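Search this guide Go Clear

7. When a drawer task stops with Fault 86

Sooner or later your Tretora will stop halfway through a bedside task and show Fault 86 on the handset. Please don't be alarmed. It means the arm met more resistance than it was told to expect, and has quite properly given up and stayed where it was. Nearly always the culprit is the drawer or a cable on the floor, and you can put things right yourself in a few minutes.

CAUTION: Keep hands and faces away from the fingers until the handset reads HELD. An arm that has stopped may still move.

1. Press Hold and wait 60 seconds. It does feel a long time, but do wait it out.
2. Look along the floor beside and beneath the furniture for any cable the arm or the drawer could catch.
3. See how the drawer stands. If it is open, look along the slide rail for anything caught in it.
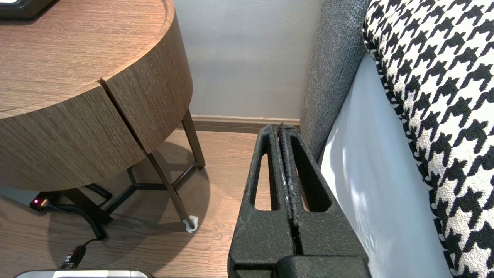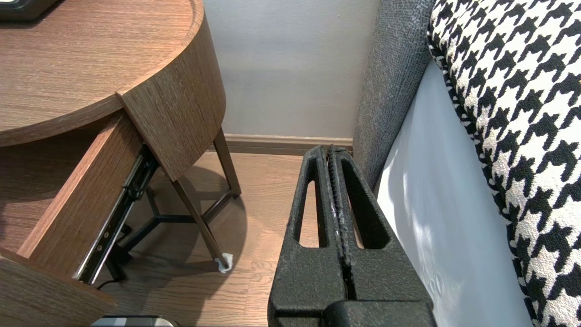
Fingers closed, between the nightstand and the bed. The drawer is open in the second view.

4. Move cables well clear, unplugging them first if they pull tight.
5. Slide the drawer in and out by hand, gently, 5 times. If it sticks for you it will certainly stick for the arm, so see to the rail before going on.
6. Check that the table hasn't crept across the floor. Round tables on slim legs are rather prone to this, and if yours has moved you will need to teach the position again (Section 4).
7. Press Resume, and stay close by with a finger on Hold for the first run.

NOTE: Please don't raise the force limit to get past the fault. Walid Fakhoury in our workshop has repaired a good many drawer fronts pulled off that way.

If Fault 86 comes back after all this, leave the arm on Hold and ask for Hidayah Pelupessy at the Mommont service desk, extension 247.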